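Filed under: Projects > Robots > Shared Workshop

Print this page | E-mail this page

# Vondier: a two-arm bench cell (README)

Hi! I'm Damian Pfister, and this is the readme for Vondier, the two-arm cell I've been putting together in the back half of the Zamville workshop. The repo has the frame drawings, the cut list, the arm configs and the recordings from our small-parts sessions. It's all a bit of a mess (sorry, I name files badly), but people kept asking for it, so have at it.

Last updated Feb 5, 2025.

## What's in the folder

- `frame/` has the extrusion cut list and the drawings. The second drawing supersedes the first, I just never deleted the first.
- `arms/` has the left and right configs. Don't swap them!
- `sessions/` has 378 recordings at the moment, one folder apiece.
- `notes/` is my workshop notebook typed up by Liên Tăng, who can read my handwriting, bless her.

## The build

The enclosure is aluminum extrusion with a white top, and both arms bolt to one long slotted rail along the near edge on black plates. I went back and forth on that rail for ages. My first version had each arm on its own stubby bracket and every time I moved one I had to redo the whole setup, so now they share the slot and I loosen, slide, tighten, done. The walls are covered in a black-and-white herringbone pattern on the left, back and right. Yes, it's loud. Han-gyeol Ahn says it makes her teeth itch, but I love it and it's staying.

Cables were the real time sink. Leave more slack at the elbow than you think you need! I ran the left arm too tight at first and spent 4 evenings chasing a dropout that only showed up at full reach. If you're copying this, bend the arm as far as it goes by hand, with the power off, and then cut your sleeve to length.

## The small-parts sessions

We work with little stuff on the white top: a slim screwdriver with a white handle, small black cylinders like batteries, bits of clear plastic. The left gripper does most of the holding and the right one goes for the tool.

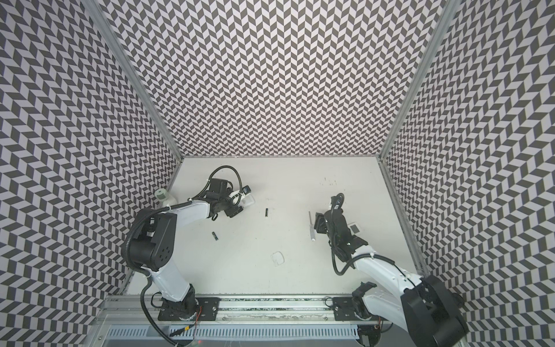
## Running it

1. Clear the rail slot and check that the plate bolts are snug.
2. Power up the left arm, then the right.
3. Run `home_both` and keep your hands out until it's finished.
4. Lay out your parts and start `record`.

Sessions stop on their own at 58 seconds. You can change that in the config, but the folder gets huge fast.

## Known problems

The top scuffs if you so much as look at it. Wipe it down before you record, and please don't write on it (I'm looking at myself here too). Clear plastic on a pale surface is hard to make out in the recordings, so I'd treat those sessions as the difficult ones. The right config still has a speed limit of 15 percent left over from testing, and you can raise it once you trust your wiring.

## Using this stuff

Copy the drawings, use the recordings, change whatever you like. If you build one, send me a picture!

---

Comments (3)

**Jonatan Grønli:** Is the rail one piece or did you join two? I only have short lengths left over from my Breltia build and would rather not buy more.

**Damian Pfister:** One piece on mine. I'd be nervous about a plate sitting over a joint, but between the plates you might get away with it.

**Sang Phùng:** Ran home_both with the configs swapped. You did warn us. Could the script check for that before anything moves?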